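Chapter 6
Reading the Defense Before the Snap

A quarterback has very little time to think after the ball is in his hands. For this reason most of his thinking must be done earlier, while he walks to the line and looks at the eleven players across from him. In this chapter we study what he can learn in that moment, and how the rest of the offense can help him to use it.

In the previous chapter we followed the running back from his stance to the point of contact. There we supposed that the play called in the huddle was a good one. Now we must drop this comfort. The Kurnell coach may call a run to the left, and the defense of Posden may have placed its strongest players exactly there. If the quarterback sees it, he can change the direction of the play. If he does not see it, the back will be stopped for a loss, and the blame will often go to the wrong person.

The first thing to look at is the number of safeties in the deep part of the field. With 2 deep safeties, the defense has fewer players near the ball, and a run is usually a fair choice. With one deep safety, there is an extra defender close to the line, and the space behind him on the outside becomes larger. A young player should learn to make this count first and everything else second.

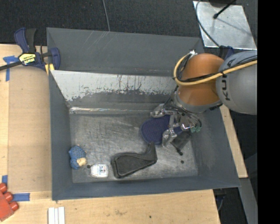
Figure 6.1. Interior of a grey metal bin, with a KUKA robot arm.

The second thing is the position of the linebackers. Look at their feet and their weight. A linebacker who leans forward on his toes may be coming on a blitz — but experienced defenders know that we look for this, and they will lean forward only to fool us. Therefore one sign is never enough. The careful quarterback waits for a second sign, for example a cornerback who moves closer to the receiver, before he changes the call.

Hedvig Hägglund, who coached quarterbacks at Amaral for many seasons, asked her players to say aloud what they saw before each practice snap. She did not correct them at once. She let the play run, and afterwards she asked the same question again. Her players looked at 100 snaps in this manner during the June camp, and they wrote down each answer in a notebook.

Terms used in this chapter
Box: the area near the line of scrimmage, between the two ends of the offensive line.
Audible: a change of the play, called at the line.
Shell: the arrangement of the deep defenders before the snap.

We begin in Section 6.1 with the shell, using the opening drive of the game between Prarside and Kurnell. Please read the drive chart once before you continue, and mark each snap on which the safeties changed their depth.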